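首页 > 副刊 > 短篇小说 > 渡口来信

搜索 请输入关键词 搜索

渡口来信

三月，我到 Prister 去收拾姑姑的房子。

火车只开到 Wulter，剩下的路要坐船。船票在一个窗口卖，窗口里的女人问我单程还是来回，我说单程。她把票推出来，又问我是不是去看房子的。我说是。她说这个季节去那边的人都是看房子的，夏天去的人才是看水的。

船上有 12 个座位，连我坐了四个人。一个男人抱着一箱鸡苗，纸箱上扎了洞，鸡苗一直叫。对面是一对母女，女儿大概六七岁，靠着窗睡着了，嘴微微张开。河水是黄的，比我记得的宽。

姑姑在 Prister 住了 30 年，教过书，后来给镇上的邮局看柜台，再后来邮局撤了，她就在家里代收包裹。她去世以后，房子空了一个冬天。父亲腿不好，母亲说你去吧，你小时候在那里住过。

我确实住过，住了两个夏天。我记得的东西很少：井边的石板，晚饭后的蚊香，还有二楼那间给小孩睡的屋子。

钥匙放在隔壁。隔壁的老太太耳朵背，我说了三遍名字，她才从围裙口袋里把钥匙掏出来。钥匙是热的，她大概一直攥着。她说，水闸要往左拧，往右拧就坏了。又说，猫不用管，猫现在归她。

我进门先开窗。楼下的东西都用旧床单盖着，床单上落了灰。厨房的挂历停在去年十月，十月的格子里写着几个字，“还 Lacroix 的梯子”。Lacroix 是街口的五金铺。我去后院看，梯子还在，靠着墙，最下面一级缠了铁丝。

第二天早上，我扛着梯子去还。铺子的老板比我想的年轻，他说那时候是他父亲管店，梯子的事他不知道。他翻了翻一个本子，找到了，押金 2,000，写着姑姑的姓。他打开抽屉数钱给我。我说梯子借了这么久，押金就算了。他说本子上没写借多久，只写了押金，还了梯子就要退。我们在柜台两边站了一会儿，最后我收下了，又在他那里买了一卷胶带、一把铲子和几副手套。

胶带是用来封箱的。铲子是用来铲墙纸的。

中介在电话里说，小孩房的墙纸最好去掉，刷白，买主进来才想得出自己的家具。我问买主是什么样的人，他说还没有买主，但总归是这样的。

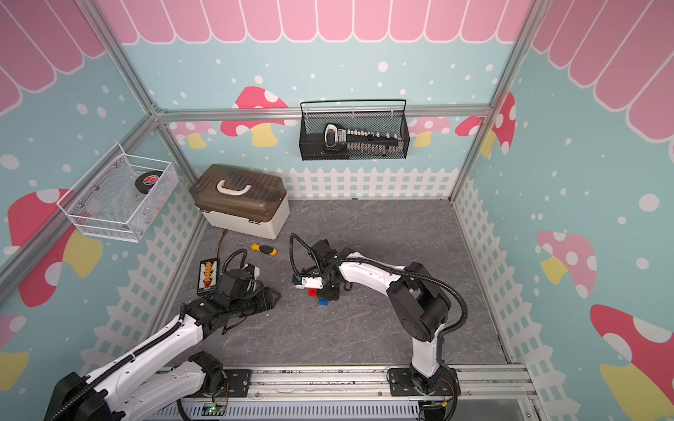

浅蓝底白圆点的墙纸，上沿一圈粉色波浪边的遮阳篷，墙上有红蘑菇和粉蘑菇。

二楼那间屋子的墙纸也有蘑菇。姑姑没有孩子，墙纸是为我贴的，我来的头一个夏天之前贴好。那时我怕黑，夜里不敢看墙，总觉得蘑菇底下有人。姑姑说有就有吧，他们也要睡觉。她说完把灯关了，在门口的椅子上坐着，等我睡着才走。有一回我装睡，听见她坐了很久，椅子响了几次，后来她很轻地叹了一口气，下楼去了。

我从窗户边开始铲。墙纸贴得很牢，底下垫过报纸，铲下来是一层一层的。铲到中午，我才铲出一扇门那么大的一块，手腕疼得拿不住筷子。我在楼梯上坐着吃了一碗面，面是用姑姑的锅煮的，锅把松了，要用布垫着端。

下午有人敲门，是船上那对母女。母亲说她们住在后面一条街，孩子有一个包裹，去年秋天寄到这里，一直没来拿。她说得很不好意思，好像我要收她保管费。我说我找找看。

包裹都在楼梯底下的柜子里，还剩五个。姑姑在每个上面贴了纸条，写了日子和人名，字很小，一笔一画的。我找到了她们的那个，外面印着 Revotov，是一家邮购公司，我小时候也收到过他们的目录。女孩抱着盒子不肯走，问能不能在这里拆。她母亲说不行。我说可以。

她在厨房的地上拆。里面是一盒积木，是她父亲寄的，父亲在外地的船厂干活。盒子里还有一张纸，她母亲捡起来看了，折好，放进自己的衣兜里。

女孩要找一块平的地方。厨房的地砖翘了几块，她试了试，摇头。我说后院井边有一块石板。
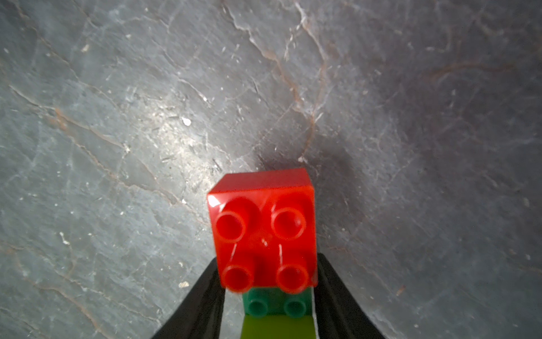 她在那里搭了一个下午。她母亲起初站着，后来也坐下了，坐在倒扣的桶上，跟我讲镇上的事。她说渡船明年可能要停，上游在修桥，修好了就没有人坐船。她说邮局撤了以后，寄东西的人都把地址写成姑姑家，姑姑从来没有收过钱，只收过鸡蛋和一次鱼。鱼太大，姑姑一个人吃不了，切开来分给了半条街。

我问她姑姑最后那段时间怎么样。

她想了想，说，跟平时一样，就是写字条写得更仔细了。以前只写名字，后来连门牌也写上，哪一家门口有狗也写上。她们那时候觉得好笑，过后才明白是写给别人看的。

我没有说话。猫从墙头走过去，看了我们一眼，往隔壁去了。

女孩在搭一座桥，搭到一半塌了。她没有哭，从头再来。她母亲说，她父亲也是这个脾气。说完又站起来，说天要凉了，该回去做饭。女孩说还差一点。母亲说那就再等五分钟，结果等了很久，等到石板上的光退到墙根底下去了。
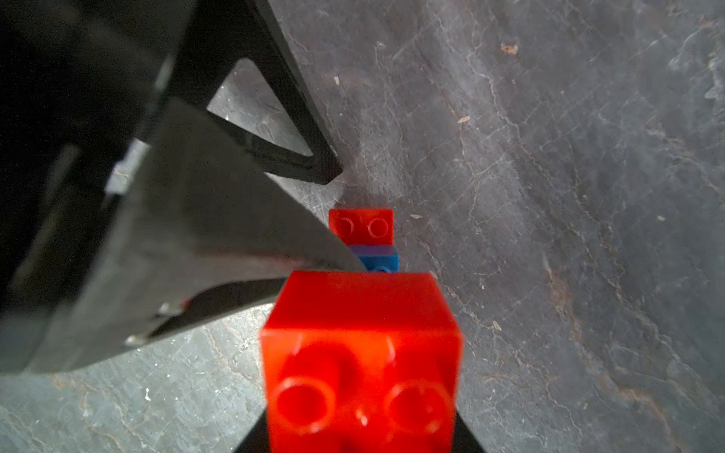

灰石面上的红色积木，远处还有叠起来的两块。

她们走的时候，女孩落下了一块，是蓝的。我第二天才在井沿下面看见，捡起来放在窗台上，想着她们路过时给她。

剩下四个包裹，我按照纸条送。头一家门口有狗，纸条上写着“狗不咬人，只是叫”，果然只是叫。第二家的人已经搬走，邻居替他们收了，给我写了一张收条，我并没有要，她坚持要写。第三家是个老头，他接过去看也没看就放在桌上，问我吃过没有。我在他家喝了一碗粥。他讲姑姑年轻的时候会骑摩托车，从 Prister 骑到 Wulter，绕山路，天不亮出发，带一壶凉茶。我从来不知道她会骑摩托车。我问摩托车后来去哪儿了，他说卖给了他，他又卖给了别人。

第四个包裹写的是我的名字。

我把它放在最后，是因为我早上就看见了。纸条上没有门牌，只有名字和一行字，“她自己会来”。盒子很轻。我拿着它上了二楼，坐在铲了一半的那面墙前面，拿钥匙划开胶带。

里面是一卷墙纸，没有拆封，跟墙上的一样，边角有点黄。大概是当年多买的。卷筒里塞着一张发票，金额 2,662，底下盖着 Lacroix 的章。还有一副我小时候的手套，毛线的，左手大拇指补过，补的线颜色不对。

我坐到天黑，也没有开灯。墙上剩下的那半边还看得见几个蘑菇，形状比我记得的小，离地也近，我要弯下腰才能跟它们一样高。

中介第二天打电话来，问墙纸铲得怎么样。我说铲了一半。他说要不要找个工人，他认识一个，半天就能弄完。我说先不用。他停了一下，问我是不是不想卖了。我说不是，只是要多住几天。

我又去了一趟五金铺，买了一把刷子和一袋糨糊粉。年轻的老板问我刷什么，我说糊墙。他问糊多大，我用手比了一下，一扇门那么大。他说那一袋用不完，拿半袋就行，于是拆开一袋，称了一半给我。

糊墙比铲墙难。头一张贴歪了，波浪边对不上，揭下来重贴。第二张鼓了几个泡，我用手掌往外赶，赶了很久，还剩一个赶不掉，在窗户下面，不仔细看不出来。新贴上去的颜色比旧的深，隔着门口都能看见接缝。

水闸我还是拧错了一次，往右拧的。厨房里响了一声，水从墙角冒出来，我跑去隔壁喊人。老太太没有听见，猫听见了，坐在门槛上看着我。后来是那个母亲带着工具来修的，她跪在地上拧了二十来下，袖子湿到胳膊肘，女孩在旁边打手电。修好以后我把那块蓝积木还给女孩，她说她知道在这里，她故意留的。

我离开 Prister 那天坐早班船，抱鸡苗的男人也在，这次抱着一只空纸箱。他问我房子看好了没有。我说看好了。他说那就好，把箱子放在旁边的座位上，开始吃一个煮鸡蛋。

钥匙我放回了隔壁。老太太接过去，放进围裙口袋里，又跟我说了一遍，水闸往左。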